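Prikmont Tapes: a catalogue of small-run cassette releases

By Gerrit Buthelezi
December

## What you get

A table of 3597 cassette releases from labels that mostly ran out of a spare bedroom, typed up from inlay cards, mail-order lists and one very long letter. Each row is one release. If a label put out the same tape in a new colour and called it a deluxe edition, it gets a second row and a stern look.

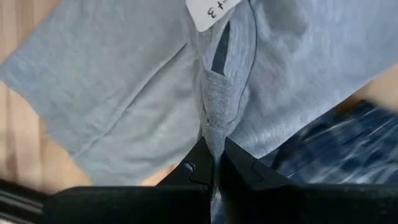

The main file is `releases.csv`, in UTF-8, with commas. Band names with commas in them are quoted, and there are more of those than good taste would allow.

## Fields

- `label`: as printed, spelling mistakes kept
- `artist`: as printed, even when the two sides disagree
- `run`: copies made, according to the label, so treat it as a boast
- `genre`: free text. "Swamp drone (festive)" is a real entry
- `source`: card, list or letter
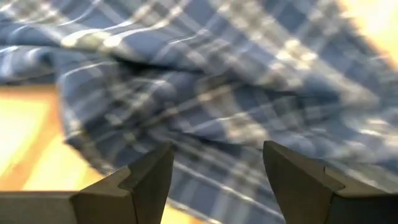 Blue plaid, folded over on wood.

## Where it came from

Most rows come from the Pereyra mail-order lists. Mark Anthony Pascual typed the Sukville section and disagrees with me over whether a split tape is one release or two. He lost, but see the `split_note` column, where he carries on the argument at length.
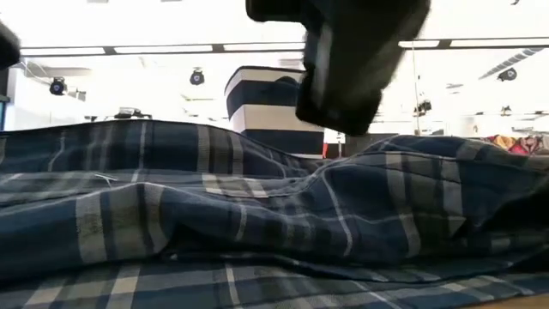
The plaid cloth again, with a black gripper over it.

## Known problems

Bunitz used the same catalogue number for 8 different tapes. We have added a letter to each, in the order they appear in the lists, and the label may well have had some other order in mind. Running times are missing for anything recorded on the back of something else.

Genre has not been tidied. I tried one Saturday and got as far as "post-", then went for a walk. 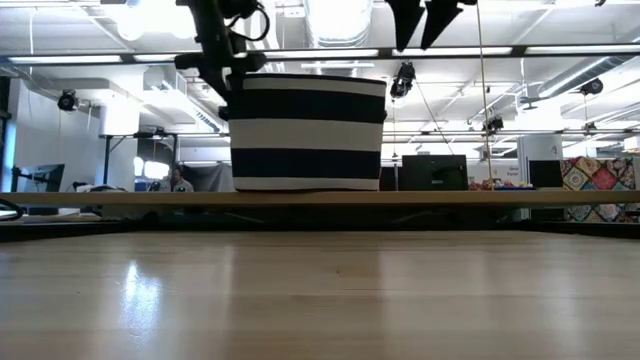 Version 2 drops the star ratings, which were all mine and mostly unkind. Anyone who needs them can find them in version 1, along with 7 duplicate rows I would rather you didn't mention.

## Using it

Copy it, sort it, make charts. Please credit Prikmont Tapes and send corrections with a scan of the inlay card. "I was in the band" is not a scan.

Last updated: December

Contact Prikmont Tapes | © Gerrit Buthelezi and Mark Anthony Pascual | Back to top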